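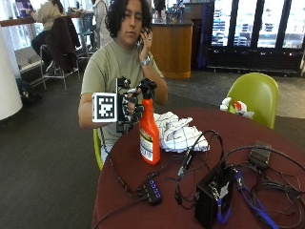

Vinura Fundraising Kit for Personal Appeals

Shop > Community Fundraising > Kits > Vinura

Updated March, by the Skaltitz product desk

The Vinura kit is for families and friends raising money for one person after a serious injury or illness. It covers the cost of home changes, equipment, travel to the hospital, or lost wages. It is a box of printed and physical supplies. It does not include online donation software.

In the box:
4 collection cans with numbered seals
2 table banners, blank panel for name and photo
700 raffle tickets, two-part, perforated
Cash count sheets and a receipt book
Planning booklet

The cans are steel with a screw-on base. Each seal has to be cut to open the can, and the seal number goes on the count sheet. Replacement seals are sold in packs under the Mosodard name and fit older cans too.

Banners take a letter-size insert. Use a matte print if the table will be near a window.

The planning booklet has a page on raffle permits. Rules differ by state and sometimes by county, so check with your local office before selling tickets. Gifts to a named person are usually not tax deductible, and the receipts are worded for that.

A walk and bake sale in Chisholm used one kit and took in $2,587, counted on the sheets supplied.

Ships flat except for the cans. Unopened kits can be returned. Once a seal pack is open we can't take it back.

Contact Skaltitz | Shipping and returns | © Skaltitz | Back to top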